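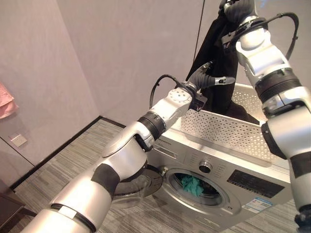 3. CELL SETUP AND UPKEEP

Last updated: 4th November

3.1 Layout. The laundry cell (Condine, bay 2) is one two-arm robot and a front-loading washer, set against a wall on carpet tile. Carpet was not our choice, but it stays. Base is shimmed level at the start of each week and checked with a spirit level on the torso plate. Washer door opens to the left, so the left arm has to work over or around it. We tried the mirrored layout in September and lost too much reach into the drum. A perforated metal basket on top of the washer takes garments at lid height, and dark items go there first – they are the worst case for the head camera and we wanted them against something bright.

3.2 Cables. Most stoppages came from cables, not software. Each arm carries an outside loop of black cable near the wrist. Loop too short and it pulls tight at full wrist roll; too long, it snags the knob on the washer panel. We settled on 14 cm of slack, measured with the wrist at zero. Straps get replaced every 90 hours of run time, sooner if the edge frays. Joint rings wiped dry, no solvent.

3.3 Grippers. Two-finger, black, Zitton pattern with our own pads. Fingertip pads wear unevenly, the inner edge goes first. Swap both together, never one. After a swap: close on the gauge, re-zero, then 5 open/close cycles with no load before any cloth is touched. Skipping the re-zero gave us a bad week of dropped sleeves.

3.4 Wrist camera. Small unit at the gripper, used for the last part of every approach. The view is crowded, and the housing takes up a lot of it, so masks have to be redrawn whenever the mount is loosend. Thin cables around the mount are checked by eye for rubbing. Exposure is fixed at 2000 microseconds. Auto exposure hunted badly over white plastic.

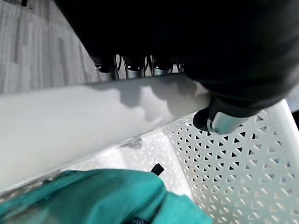
Figure 2. Wrist camera view, white rod held over the perforated plastic basket, teal fabric at lower left.

Shadow from the gripper falls on the rod in Fig. 2 and the early edge detector read it as a second edge. Fixed by masking, see the Ukia scripts (Trương branch). Lens is cleaned daily, lint builds up faster then expected.

3.5 Log. One sheet per shift, kept at the cell. Pads, straps, mask version, any E-stop. Faults without a mask version were dropped from the analysis in Section 4.

Shares: 14 | Comments: 5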